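Stop selling me three pairs of riding boots a year

My first pair of long boots lasted me eleven winters. Resoled twice, one new zip, done. The pair I bought last March split at the ankle before the autumn. And the shop was very nice about it and offered me ten per cent off another pair of the same boots. Which rather misses the point.

I've been buying country clothing for most of my life and I can't remember it being this flimsy, or this dear. Zarex want 974 for a waxed coat now. The one I tried had a lining you could put a thumb through. Skedar do a cheaper one and it's no worse, I'll give them that, but no better either.
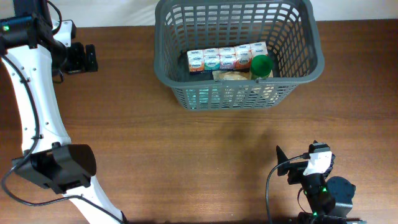
So is it worth paying more for boots and coats?
Only if the maker will repair them, and tells you the price of a repair before you buy.

That's my whole test these days. Ask at the till. Can it be resoled? Who does it? How long will I be without them? At Valderrama's the lad went off to ask and came back with a leaflet about leather balm.

Notburga Trummer, who taught half our village to ride, stitches her own girths and has done for years. She thinks we've all gone soft. Maybe. But she's also got a workshop and the patience, and most of us have neither – we've got a job, a muddy yard and a boot that lets water in.

What annoys me most is the choice. Plorerari boast 4,000 lines on their website, up from 2,000, and I couldn't find one pair of plain brown boots in a wide calf. Plenty with tassles. Plenty in lilac. I'd swap the lot for 10 decent things kept in stock year after year, so when you wear one out you can get the same again.

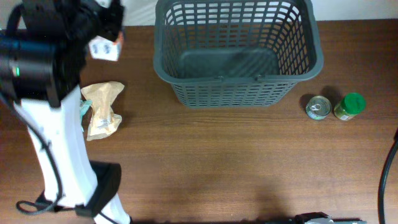 Small box, wooden table

And sizing. Don't get me started on sizing. A seven in one range is a six and a half in the next, same maker, same shelf. Then they charge you for the return postage.

I know shops have rent to pay and I know margins are tight. Fine. Charge me for the repair then. I'd pay it gladly, and I'd probaly buy a hoof pick and a pair of socks while I was in. Meanwhile the split pair is going to the cobbler in town, who has already sucked his teeth at them once.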